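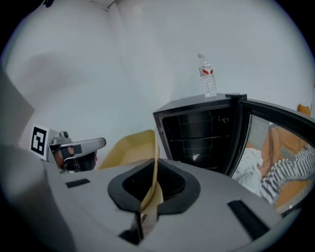

The aim of the project was to compare two hand-held grippers for recording household handling tasks, and to decide which of them should be used for the longer recordings planned for the second half of the module. Both work without a robot arm. The operator holds one gripper in each hand, performs the task directly, and the position of each tool is worked out afterwards from camera data. The fridge task was chosen as the main test. It needs a glass door to be open, an object to be reached on a wire shelf, and the second tool to stay out of the way. With the door of the mini fridge swung open to the right, the glass reflects the sofa and a person's striped clothing, and a reflection of this kind is a known difficulty for visual tracking. The wrist view also contains the body of the gripper itself across its lower half, and this area has to be masked before any features are matched.

1. Equipment

The two designs are referred to by their workshop names, Sezer and Lisa. Sezer has a short finger travel and a stiff trigger. Lisa has a longer travel and a lighter trigger, but the fingers close less evenly. Both were printed by the project team from files supplied by Virnorance and fitted with the same rubber pads. Recording was controlled by Pokovent, a small program written by Hala Jaber in the previous year of the course. Pokovent starts all cameras from one command and writes a common time stamp to each file.

Remzi Bayram was responsible for the calibration and for the mask. Hala Jaber was responsible for the controller software and the analysis. Both carried out trials as operator.

2. Calibration

Each wrist camera was calibrated with a printed board before the first trial. The lens is very wide, and a standard pinhole model gave large errors towards the edge of the image. A fisheye model was used instead. The calibration was repeated when a camera had been removed from its mount, even if the mount screws had not been touched.

The position of the markers relative to the finger tips was measured with callipers and entered by hand. An early mistake in this step (the offset was entered with the wrong sign for Lisa) made the first day of results unusable. They are not included below.

3. Method

Three tasks were defined:

Fridge: reach into the open fridge, grip an object on the shelf, remove it and place it on the floor.

Tray: lift an empty tray from the floor with one tool on its edge, steady it with the other, and hold it level.

Cloth: pick up a folded cloth at one corner and lay it over the arm of the sofa.

Each task was attempted 50 times with each design, the attempts being divided equally between the two operators. An attempt was counted as failed if the object was dropped, if the operator had to change hands, or if tracking was lost for more than 3 seconds. The operator rested for 5 minutes between blocks. The blinds were left in the same position for a whole block so that the daylight entering the room was not changed by us, although it did vary with the weather.

The head camera was used as a second source for the marker positions. It sees both tools together for most of a trial, while a wrist camera sees the other tool only when it is brought forward. 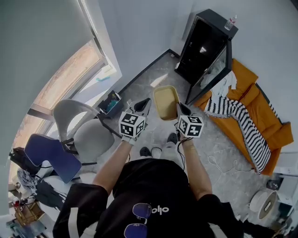
The tray task depends most on the head camera, as both tools have to be located relative to each other for the whole of the lift. Marker cubes were preferred to single flat markers for this reason. With a cube, at least one face is normally turned towards the camera when the wrist is rotated. With a flat marker, tracking was lost at quite small angles.

4. Results

Sezer gave fewer failures in the fridge and tray tasks. Its stiff trigger made it easier to hold a constant grip on a thin edge. Lisa was better in the cloth task, where the longer travel allowed the fingers to be placed either side of a fold without looking closely.

Of all the failed attempts, 31 were caused by loss of tracking and not by the grip. Almost all of these belonged to the fridge task, and they occurred with both designs. When the recordings were checked, features on the reflected sofa had been matched as if they were fixed points in the room. Masking the door by hand removed the fault in the recordings that were reprocessed, but this is too slow for regular use.

The cables were a further problem. A cable hanging along the forearm pulled on the tool when the arm was fully extended, and both operators reported this.

5. Further work

The trigger spring in Lisa will be replaced with a stiffer one and the tray task repeated. Pokovent will be changed so that it warns the operator during a trial when no marker face has been detected. A matt film for the fridge door has been ordered, and the fridge task will be run again with Sezer once it has been fitted.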